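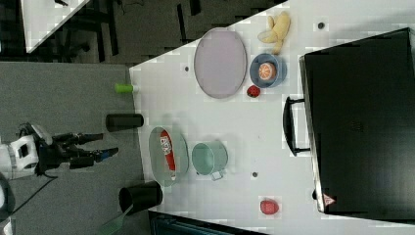 Gripper open at the table edge, one cup on its side

Hand stops dead with fingers open, error 23

Posted in Haltel users help, October

Hi all, hoping someone knows this one. Arm runs the table clearing routine fine for a bit then the hand just freezes open near the cups. Error 23, no movement, wrist still powered. Restarted the controller 2 times, same again. Fruit and bowl side of the table never gives trouble, only the black cups on the near edge. Is it the hand or the software?? Need it going by this afternoon.

Zerkuretti
Had this. Check the cable where it bends at the wrist, mine had a break inside you couldnt see from outside. Power off first, and press the e-stop aswell. Don't put your fingers in the hand while its frozen, mine let go of the fault and shut on its own. Swapped the cable, 12 quid, no error 23 after.

Widmer
probably software, update it

Prokeck
Before buying anything look at the force limit. Ours was set to 63 and tripped every time a finger caught a cup that was lying down. Stand the cups up and run it again slow. If it still stops, cable like Zerkuretti says. Log file will show which finger went first, post it here if stuck.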